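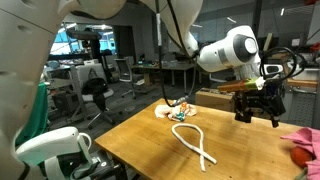 How to Test Whether a Robot Can Tidy a Table

Vendors love a finished clip. Before you believe one, run a plain test with your own mess.

Step 1. Pick things that don't hold their shape: a cloth, a cable, a soft toy. Rigid blocks prove little.

Step 2. Drop them. Don't arrange them, and leave some overlapping.

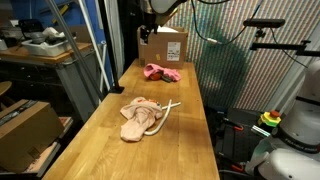 Cloth and cable on the bench, open box at the far end.

Step 3. Write down what "tidy" means before you start. Run 22 trials and log every one, including those where a person stepped in.

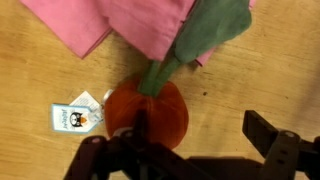 How many misses are too many?
At home, more than two in 22 means you'll be standing there watching, and you could have cleared the table yourself.

Step 4. Time the whole job, resets included. Our Durnport sheet allows eight minutes per trial, which is already generous. 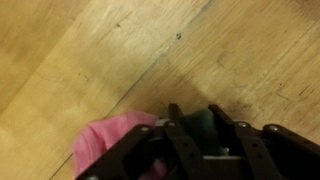

Eilidh Cruickshank wrote back that eight minutes is fine if she's out of the house. Fair enough, but then count a jam as a failed trial.

Step 5. Change the cloth and repeat the set.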